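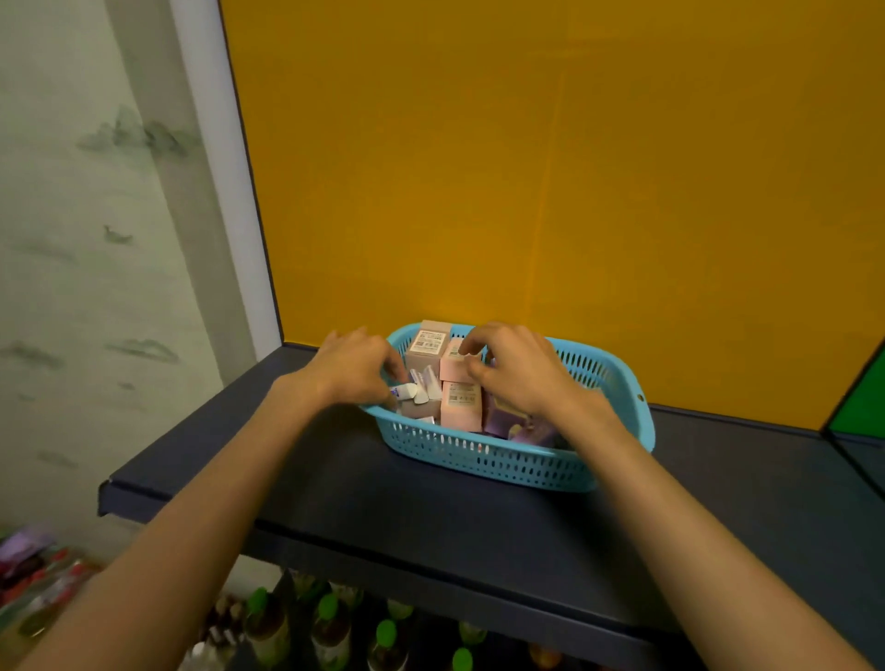
Animals and Public Argument
Handout 5: Laying hens, cages and the campaign to end them

Read before the seminar. Bring your notes on Handout 4 as well, as the first question picks up from there.

1. Background

A conventional battery cage is a wire enclosure holding several hens, with a sloping floor so that eggs roll to the front. It makes feeding and collection easy and keeps the birds away from their droppings. It also prevents nesting, dust bathing, perching and full wing stretching. Hens will work hard to reach a nest before laying, even pushing through weighted doors to get there, and this finding has been used by campaigners and by scientists advising governments.

Conventional cages were banned across the European Union, including the UK at that time, from the start of 2012. So-called enriched or colony cages remained legal. These are larger and must contain a nest area, perches and some litter for pecking and scratching. Much of the present dispute is over whether they are a real improvement or a way of keeping the cage under a different name.

2. Welfare and rights

Keep these two positions apart in your essays. Students lose marks here every year.

A welfare position accepts that animals may be kept and killed for food but says that their suffering must be limited. A rights position says that they should not be used in this way at all. Someone holding the second view may still support a cage ban as a step, or may oppose it on the grounds that it makes buyers comfortable with eggs. Both views are found inside the same organisations, sometimes on the same stall.

3. Case study: Pleltness

Pleltness is a market town with one large egg producer, Calado, on its northern edge. A local group led by Ataahua Pomare began a campaign in August to persuade shops and cafés to stop selling eggs from caged hens. The group visited 28 businesses. Ten signed a pledge, five refused and the rest gave no answer. A public meeting was then held at which Duarte Esteves spoke for the producer.

Points made for the campaign:
- buyers do not read the code stamped on the egg
- cafés and bakeries need not tell customers how their eggs were produced
- a pledge costs a shop very little

Points made by Esteves:
- barn systems can have more feather pecking and more broken keel bones
- changing over takes years and large loans
- if local cages close, cheaper caged egg may be brought in from abroad, mostly as powder or liquid

The third of these is the one to look at closely. It is a claim about trade and does not touch the question of how a hen should be kept.

4. Terms to know

Beak trimming – removal of the tip of the beak, usually by infra-red in the first day of life.
Stocking density – number or weight of birds for a given floor area.
Keel bone – the breastbone, often fractured in laying hens in all systems.
Spent hen – a hen sent for slaughter when her laying falls off.

5. For the seminar

Ans Leemans will lead the first half and Giorgia Testa the second. Come ready to speak on one of these:
- Is a pledge by a shop a fair measure of public opinion?
- Would a rights campaigner have reason to sign it?
- What evidence would settle the dispute over barn systems?

Written work: 400 words on the second question, handed to Afonso Matos by 5 pm on the day before the seminar. Footnotes are not included in the word count.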